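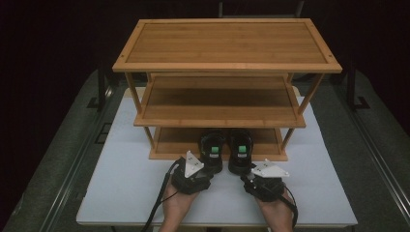

Wichai Somboon wrote under my last post that shoes on a rack should always go heels out, so you can hook two fingers in and grab them on your way through the door. I have been thinking about it all morning, Wichai, and I'm going to stick with toes out, at least on the bottom tier!

My reasoning, for what it's worth: with the toes facing me I know straight away which pair I'm looking at. Half of what I own is black, and from the back every black shoe in the house is the same shoe.

Also, thick straps and a rounded toe take up more depth than you'd think. On a little three-tier bamboo shelf like this one the fronts poke out past the rim, and I've decided I can live with that – the rim is low, and a bit of overhang makes them easier to pick up anyway.

A few of you asked about the shelf size. I didn't write down the measurements before I threw out the packaging (sorry, Quiambao group, I know you love a measurement). It's small. Think of an entryway in an apartment where two people can't put their coats on at the same time.

What I can tell you is that I spent one whole evening in August comparing the Linodik and the Skadadik, reading all 77 reviews of one and 57 of the other, and then bought the one that had the nicer wood color. So please don't come to me for a method.

On care, because somebody always asks: a barely damp cloth along the grain, then a dry one right after. I do the inside of the bottom tier first, as that's where the grit ends up, and I leave it empty for an hour before the shoes go back.

Top tier gets nothing heavy. I know it's the widest and it's begging for a plant, but keys, gloves, the dog's leash, and that's it. Mine had a stack of library books on it for 5 days and I felt guilty every time I walked past.

And check the screws now and then! The ones near the corners up top are easy to get at, so there's no excuse. A quarter turn by hand, please, no power drill.

Boots are a whole other conversation and I'm not having it tonight – they live on a tray by the back door until spring. If anyone from the Tridoddale swap still has that long shoehorn with the hook on the end, I'd love to take it off your hands. Wichai, you can have your heels out at your place and I'll leave them just how I find them when I visit.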